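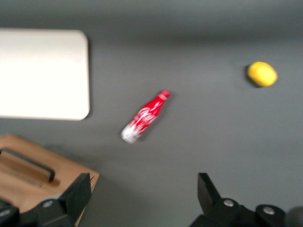
4. Lay out the grasp test
4.1 Clear the grey table and set one target near the middle, on its long side. Bottles and cartons both go down at a slant to the table edges.
4.2 Leave a wide gap between the target and any other small object. In the Closby series the gap was never less than 18 cm.
4.3 Open the fingers fully and bring the arm to the start pose, with both fingertips showing at the bottom of the wrist view.
4.4 Wait for the arm to settle before saving the first still. Nurka drops blurred stills from the pose score but keeps them in the log.
Note: The bottle and the yellow object may stay out together. The white board and the wooden box are fixtures and are not scored.

5. Record the approach
5.1 Start a new run in Nurka and choose "single target".
5.2 Enter the angle of the long axis by hand. The Mellari estimator is compared against this value, so enter it before you look at the estimate.
5.3 For a patterned carton, such as the red tartan one, tick "printed face". Strong print can pull the estimate towards a line in the pattern and away from the edge of the pack.
5.4 Repeat for 32 runs, turning the target a little each time.
Caution: Do not reach between the fingers while the arm is enabled.

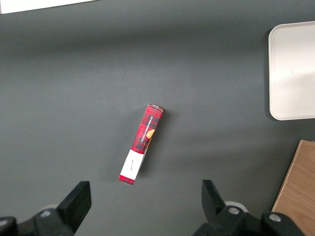 6. Check the tray and the slotted panel
6.1 Move the arm until the white tray lies ahead of the open fingers.
6.2 Check that the black rod sits in the top of the slot in the wooden panel.
6.3 Take the tray reference with nothing in it. Small marks on the floor of the tray do not matter.
6.4 Keep the cables at the far side clear of the arm's path.

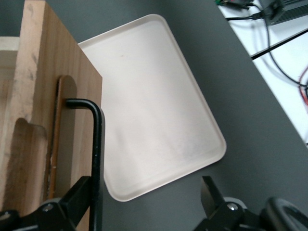 7. Read the results
7.1 Open the run table and sort by angle error. With the Alcaraz weights, the median over our 900 approaches was around 2 degrees.
7.2 Mark any run where the error is more than three times the median.
7.3 Report plain and printed targets separately.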